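Pappas玩具厂开放日参观记录

2023年10月31日，Pappas在Londdale的工厂办了一次开放日，接受幼儿园、玩具店和个人报名。我在一家社区幼儿园管教具采购，报的是下午场。Pappas主要做仿真食物玩具，水果、蔬菜、面包都有，我们园里娃娃家用的那批水果就是他们早年的产品，用到现在颜色掉了不少，正准备换。去之前我列了几个问题：掉色怎么解决，零件能不能单买，最小起订量是多少。下面按参观的顺序记，供其他园的同行参考。

路线和签到

从Londdale车站出来坐接驳车，车程30分钟。班车停在工厂南门，不进厂区。自己开车的要走东门，东门外有一块临时停车场，地面是碎石，下过雨有积水，建议穿不怕脏的鞋。

签到在办公楼一层。每人领一张胸牌、一件一次性罩衣和一双鞋套，包可以寄存。胸牌分两种颜色，蓝色的只能走参观通道，绿色的可以进样品室。我报名时填了采购，给的是绿色。有一对带孩子来的家长也想进样品室，在签到处补填一张表就换了牌，所以报名时选错了也不要紧。

下午场一共40人，分成两队，错开走。我这一队先看原料和成型，再看上色，最后到样品室；另一队反过来走。车间里噪声不小，讲解员用腰挂扩音器，站在队尾基本听不清。后来我往前挤了一些，才把后半段听完整。

原料仓

原料仓在厂区最里面，要穿过一条室外走廊。仓里码着一袋袋的塑料颗粒，袋子上贴着批次标签，待检的放左边，检过的放右边，中间用黄线隔开。讲解员说，颗粒主要由Allus供货，每批到货先抽样，检测报告随批次存档，客户下单后可以索要对应批次的复印件。这一点我专门记了下来，去年我们园备案时就缺过这类材料，临时找经销商要，拖了很久。

颜料单独放在一间小屋，门关着，只能隔着玻璃看。里面是铁架子，架上是一桶一桶的水性漆，按色号排。讲解员说屋里常年控温，漆放得太冷会结块，用之前要重新搅开。

成型车间

成型车间分两块，一块做硬壳的，一块做软的。

硬壳的用注塑，一个果子分成两半，出来以后合拢焊接。我们看的那台机器当时在做面包，出来的半边是米白色，边上带着一圈飞边，工人用小刀修掉，修好的丢进蓝色周转箱。修边的工位上方有一盏条形灯，工人把零件转着看一圈再放下，动作很快。

软的用搪胶，模具在炉子里转，胶料贴着内壁慢慢固化，取出来时要趁软往外拔。因为温度高，这一段只让我们站在通道外看。软的手感好，给小龄孩子用比较合适，价格比硬壳的高。讲解员说两种工艺的款式有重叠，同样一个番茄，目录上可能有硬有软，下单时要看清楚货号尾字母。我们以前就订错过一次，收到的全是硬的，小班没法用，转给了大班。

模具库在车间旁边，隔着网门可以看到一排排架子。厂里现有的模具超过4000副，很多已经不开了，但都留着。有人问停产的款能不能返单，答复是可以，要凑够一模的量，还要等排期，旺季基本排不上。

上色

上色车间最值得看，也是我问题最多的地方。

单色的果子整体喷一遍就行，例如青椒和茄子。带过渡色的要分几遍：先喷底色，晾一段时间，再用小喷枪在局部扫第二种颜色，最后点斑。苹果、桃子、芒果都属于这一类。讲解员拿了一组半成品给大家传看，从没上色的胚到最后一道，一共五个，排在一起区别很清楚。第二遍的颜色扫得轻重全靠手，所以同一箱里的桃子，红的部分多少都有点差别。厂里有一块标准样挂在工位前，太浅和太深各一个，落在两者之间的都算合格。

点斑用的是一支很短的硬毛刷，蘸漆以后用拇指拨毛，细点就溅上去了。我原以为这一步是机器做的。旁边一位参观者试了一下，溅出来的点大小不一，讲解员说新人要练两周左右才上线。

我问了掉色的事。厂里的说法是，早年的产品面漆外没有罩光层，反复用消毒液擦就会掉，后来加了一层罩光，情况好得多。消毒仍然建议用稀释后的消毒液擦完再过一遍清水，不要整筐泡着。酒精最好少用。我们园保洁一直是整筐泡，回来以后已经改了。

叶子、果柄这类小件是另外装的。三岁以下的款没有可拆小件，果柄和果身一次成型，颜色靠手涂。三岁以上的款有插装果柄，出厂前做拉力测试。测试台就在上色车间出口，一个夹头夹住果柄往上拉，到规定的力停住，果柄不松就放行。

包装区

包装区和上色车间隔一道胶帘。散装的用网袋，成套的用纸盒，出口订单另加内托。当天正在打一批Flotard的货，Flotard是一家做幼儿园整体配套的公司，一次下单1000套，纸盒是他们自己的设计，上面印的是厨房图案。每套里面有水果也有蔬菜，工人按照一张图卡往盒里摆，摆满后过秤，重量不对就退回去重查。过秤这个办法很实用，我们园里收玩具时也可以照着做，装满一筐称一下，少了东西马上知道，不用一件件点。

包装区另一头堆着退货。讲解员没有回避，说退货里最多的是运输压坏的纸盒，玩具本身没问题，重新装盒后按次级品卖给员工。也有一部分是色差，客户拿到手觉得和目录不一样。目录上的照片经过调色，比实物鲜亮，这个我有体会，建议订货前一定看实物样。

样品室

样品室在办公楼二层，比想象中小，靠墙是开放架，中间是白色台面的桌子，表面是哑光的，东西放上去看颜色比较准。架上的样品按类别放，可以随便拿，看完放回原处。想要细看的就拿到桌上来。

我重点看了水果。苹果和橙子跟我们园里现有的差不多大，可以混用。香蕉改了款，比旧款弯一些，孩子握着方便，但放进我们现在用的浅盘里会翘起来。葡萄是一整串，不能拆，清洗时缝里容易藏灰，我没有考虑。

桌上有一个长条形的果子，我看了好一会儿没分清是芒果还是黄瓜。形状胖胖长长的，两样都说得通。颜色以鲜黄为主，一侧和一头过渡到橙色、橙红，表面略带光泽，有细小的斑点，顺着长的方向还有一道不太明显的棱。按颜色我倾向于当芒果用，不过孩子们大概会有自己的叫法。娃娃家里的东西认成什么都可以，用作集体教学认水果时就要避开这一类，选特征清楚的。过渡色喷得比较柔和，和车间里看到的那组半成品相比，斑点更细。
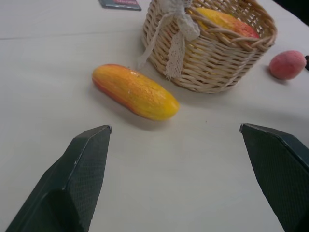
价格和起订量

样品室里有报价单，可以带走。散装水果按个算，成套的按盒算，含税不含运费。散装的起订量是每个货号一箱，同一箱不能混款，对单个幼儿园来说偏多。如果几个园合起来订，分摊下来就合适了，我回来后已经问了附近的两家，都有兴趣。

成套的没有起订量，可以零买，但套装内容固定，不能换。我们缺的主要是水果，蔬菜还够用，买成套的会多出一半用不上的东西。

零件单买的问题，答复是只有插装果柄和切切乐的粘扣可以补，果身不补。粘扣按包卖，背胶，旧的撕掉以后要把残胶擦干净再贴，否则粘不牢。我要了一小包回来试，贴了几个，目前还在用。

交货时间淡季三周，旺季要六周。每年5月以后开始进入旺季，想赶在秋季开学前换新的，春天就要下单。

答疑时间

参观结束后在一层会议室答疑，提供茶水和饼干。几个我觉得有用的回答记在这里。

有人问气味。新货开箱有味道属于油漆和纸箱混在一起的味，摊开通风两三天再给孩子用。如果一周以后还有明显气味，可以凭批次号退换。

有人问怎么修补掉漆。厂里不建议自己补，市面上的颜料不一定适合孩子接触。掉得厉害的直接淘汰，轻微的不影响使用。

有人问能不能做本地水果，比如杨梅、枇杷。厂里说枇杷做过，销量一般，现在不开模；杨梅表面颗粒太密，脱模困难，打过样，没有量产。

还有人问旧玩具回收。目前没有回收渠道，硬壳的可以按塑料类投放，软的各地规定不同，要问当地。

其他

洗手间在办公楼一层尽头，车间内没有。车间里不能拍照，样品室可以。全程走下来加上答疑不到三个小时，车间里大部分时间站着，带小孩来的要有准备，中途只有包装区外面有几张凳子。

回程班车只有一趟，错过要自己叫车，厂门口不太好叫，最好提前预约。寄存的包在班车发车前统一取，我去得晚，排了一会儿队。

开放日的下一场还没有定，报名页面会挂在Pappas的网站上，名额按提交先后排，填采购用途的需要上传单位证明。我打算等合订的几家把数量报齐，再联系厂里要一份正式报价，到时候把香蕉和那个黄色长条果子的货号一起确认。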